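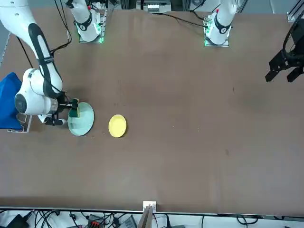
About Dulledach

Dulledach is a training school for domestic and catering support work. The school teaches the care of crockery, kitchens, linen and shared rooms to adults who are entering this work or returning to it. Courses are held at the main premises in Tromden and at a smaller teaching kitchen in Cukoreck.

Our Work

Teaching at Dulledach begins with the washing-up. All learners, whatever their previous experience, complete the crockery unit before they move on to surfaces, floors and laundry. A plate, a sponge and a clear stretch of table are sufficient for the first lesson. Learners are taught to hold the plate steady against the table, to work from the rim towards the middle, and to turn the plate and inspect the underside before it is passed for rinsing. Small plates are washed separately from dinner plates and stacked by size.

The unit also covers the choice and care of sponges and cloths. Sponges used for crockery are kept apart from those used for worktops and sinks. They are rinsed and squeezed out at the end of every session and replaced on a fixed rota. Cloths are sent to the laundry room daily.

Coloured crockery is used throughout the first term. Food residue and soap marks show differently on pale and strong colours, and learners are expected to recognise both.

Courses

The Foundation Certificate is taught over one term and comprises 3 units: crockery and utensils, kitchen surfaces, and storage. The Household Certificate follows in April and adds linen, bathrooms and the preparation of rooms for guests. Short courses may be arranged for employers on request. Assessment is practical, and no written examination is set.

Since the school opened, 1,429 learners have completed the Foundation Certificate. In the last full year 254 learners were enrolled across both sites.

Premises and Equipment

The Tromden premises contain two teaching kitchens, a laundry room and a store holding 500 place settings. Work tables are wiped down between classes and are replaced when the surface no longer cleans well. Scuffs and other marks of ordinary use are accepted.

The Yang Room, on the ground floor, is reserved for individual practice and may be booked by any enrolled learner through the school office.

Admissions

Applications are accepted throughout the year. Applicants must be aged 18 or over. Fees, term dates and details of assistance with travel costs are available from the school office at Tromden.

Page last reviewed: 18/01/2022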